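Budget the bench before the arm

Most automation budgets I am asked to review start with the arm. The arm has a price list and a delivery date, so it goes in the first row and everything else is fitted in below it. I would turn the sheet upside down.

At Jistholm, the first request put 20 per cent against "sundries". That row had to cover rails, stands, cabling, work surfaces, spare gripper fingers and every container the system would be asked to handle. It was spent before the second month was out, and the remainder came from the training line.

Hand-held grippers make the case well. A pair costs far less than an arm, and staff can record handling tasks with them long before any arm is ordered. Dilteck quoted us 1116 for a pair, cables included, with a lead time of six weeks. The grippers were the easy part of the order.
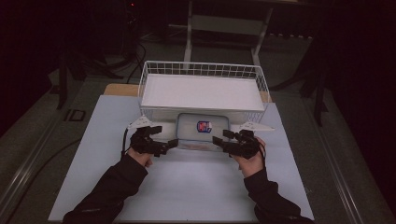
Stock for the task itself is harder to price. Clear food boxes and wire baskets are cheap, but they wear, get lost, and are redesigned by their makers without notice. A plan that allows for two of each will stall. I now ask for 20 of any item that is to be gripped, bought in one batch and stored together.

Then there is labour. Beneš leases its equipment and Grostel buys outright, and both left out the hours spent resetting a table between runs. Those hours should have their own row - above the hardware, if the sheet allows it.

Requests for next year close in June. I will be sending back any that list an arm and no table.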